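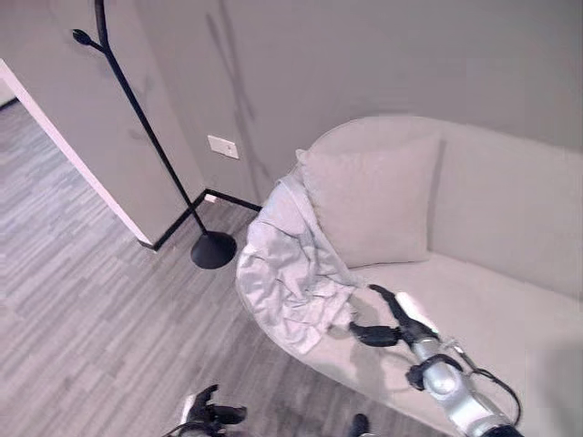 4.2 Accusation as a Substitute for Inspection

Figure 2. Light gray sofa with a pillow and a blanket draped over its arm.

The Pană Protocol asks very little of a government that believes its neighbor is cheating. It must write a letter. The letter goes to the inspection office in Trundham, names a site, and says in plain words what the inspectors should expect to find there. The office then has 90 days to visit and report. There is no fee and no penalty for being wrong, and the form fits on two sides of paper. Given how cheap the procedure is, the reluctance of either party to use it deserves more attention than it has received.

Our set of public statements contains 300 items in which an official of Garesgate or Somevdale spoke about the other side's compliance. In 39 of them the speaker said outright that the Protocol had been broken. The rest preferred softer words: "concern" was popular, as was "pattern," and there was a long stretch in which everyone involved was "closely monitoring the situation," usually from a podium. We coded a statement as an outright accusation only when it named the Protocol and used a verb that a lawyer would recognize.

Set against these, the inspection office received 2 letters. Both came from Somevdale, and both concerned the same rail depot. The inspectors went, found rail equipment, and said so in a report whose summary runs to one paragraph. The Garesgate foreign ministry welcomed the report as a complete vindication of its conduct everywhere. Somevdale welcomed it too, on the ground that the equipment had presumably been something else earlier.

The usual explanation in the literature is that governments hold back from formal complaints to protect their sources. A letter naming a site tells the other side which site has been noticed. This may well be true of some cases, but it fits ours badly. Of the outright accusations, most named a place, and several came with a map. One televised address included a scale model of the alleged facility, with small trees. A government worried about giving away what it knows does not ordinarily commission small trees.

We propose a duller explanation. A letter gets an answer, and the answer arrives on a schedule that the sender does not control. A speech gets coverage, which arrives the same evening. For a coalition facing a budget vote, the second is plainly the better product. The timing supports this reading. In both capitals accusations bunch in January, when spending bills come to the floor, and thin out once they have passed. Military movements along the border, as recorded in the inspection office's own routine logs, show no such rhythm. Whatever the soldiers were doing, they were doing it all year.

The two governments differ in style more than in habit. Garesgate tends to accuse through its defense ministry, in short statements with no evidence attached and a promise that evidence exists. Somevdale leaves the job to its head of government, who attaches a good deal of material, much of it already published by the inspection office and some of it describing activity the Protocol permits. Storing engines is permitted. So is painting the roof of a warehouse, a matter to which one speech gave eleven minutes.

The inspection office's part in this is awkward. Its mandate lets it report on what it was asked to look at and stops it from commenting on what politicians say. For most of the period it kept to this strictly. The exception is the notice of 2 Sep 2022, which repeated the findings of the last routine visit word for word, under a new date, a few hours after a speech that had contradicted them. The office described the notice as a scheduled republication. We could find no earlier schedule on which it appeared, nor any later republication of anything. Newspapers in both countries reported the speech on the front page and the notice, where they carried it at all, near the shipping news.

Two limits should be noted. Our set covers only statements made in public and in an official capacity, so private warnings passed between the embassies are missing, and these may have been more careful, or at least shorter. We also rely on published translations for the Garesgate material. The translators render three different verbs as "violate," one of which is closer to "disappoint." Recoding the affected items under the milder reading lowers the number of outright accusations and leaves the January bunching where it was. The alternative coding is set out in the appendix, together with the full list of verbs.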